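Folding T-shirts on the bed so they stay the same size?
Laundry & Linen, Gandbridge Community Help

Posted by plernach_flat11, 1435 views

Hi all, hoping someone can sort me out. I've moved into a little place where the washer is in the same room as the bed, so the bed is where all my folding happens. Trouble is my tees come out a different size every time and the drawer is a dog's breakfast by the end of the week. I've tried the in-the-air method from the shop and my sleeves end up poking out everywhere. Is a soft mattress just a bad place to fold? I don't have room for a table (believe me, I've measured).

Tetteh Nartey
Trinton, member since April

The bed's fine! I've folded on mine for years. Pull the cover snug first so you aren't fighting ripples underneath, then get the shirt properly flat before you fold a single thing. I used to skip that bit and all my shirts came out lumpy.

Blue cloth and a blue tee on the green cover, with the washer just behind the bed in the first one:
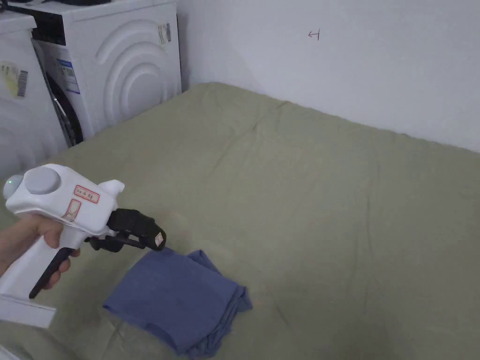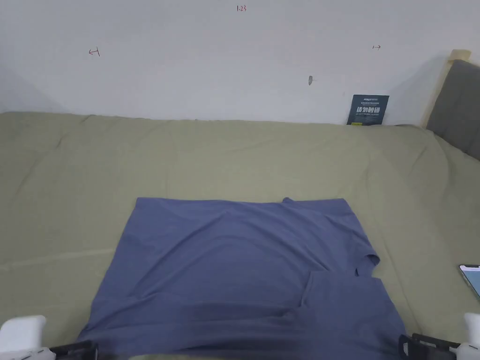

My order for a short-sleeved tee

1. Lay it face down and smooth from the middle out to the sides with your palms.
2. Fold one side in towards the centre, then flip the sleeve back on itself so it doesn't stick out past the edge.
3. Same on the other side. You want a long strip with straight edges.
4. Bring the hem up to just short of the collar, then fold in half again, or in thirds if your drawer is shallow.

If the sizes still wander, cut a bit of cardboard to suit the drawer and fold around it, then slide it out. Mine's off a cereal box and it's going strong. And don't worry about creases too much, it's a T-shirt!

adeleke_3000

I just roll them. Takes no time and you can see the colours.

marg400

Agree with Tetteh about the sleeves, that's where I was going wrong too. I'd add that you should fold them as soon as they're dry, as mine sit in the basket for days and then nothing lies flat. Rolling is okay for a suitcase but my drawers just turned into a pile of loose sausages.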